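Febrero, 15 h

Llevo desde la mañana con las pinzas y sigo sin decidirme. Dymphna quiere que la celda Motatent se quede con un solo modelo antes de que llegue el pedido de Becerra. La bolsa de basura es la prueba que peor llevo — el plástico fino se escurre, se arruga, se pega a todo.

Anoche cambié el controlador por el Gramgate. Menos tirones en la muñeca, creo. Falta mirar los registros, tengo 3.000 líneas y cero ganas.

Con el brazo izquierdo cerrado sobre la bolsa y empujando hacia dentro del cubo:

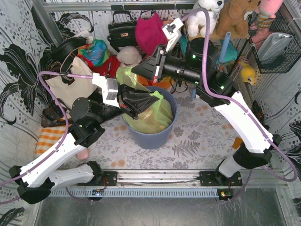 Los dedos

Negros, angulosos. Para coger el borde me gustan mas que los Drutgate, que eran anchos y se llevaban dos capas a la vez. Para empujar, ni idea todavía. Bajé la fuerza de cierre tres puntos y apunté el valor en el cuaderno de Aoife (el mío no aparece).

Con los dos brazos encima del cubo me preocupa el cable morado. Hace un bucle enorme, habría que acortarlo o poner otra brida. Preguntar a Aoife si quedan.
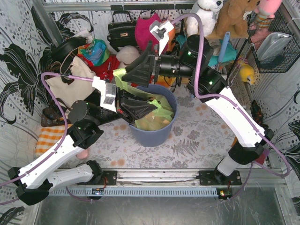
Las dos pinzas sobre el cubo, con la bolsa dentro.

Pendiente: repetir el episodio 422 con la velocidad baja. Aoife dice que el fallo es de la cámara y no de la pinza, yo no lo veo nada claro. Mañana se lo discuto con los regsitros delante. Y comer algo, que son las tantas.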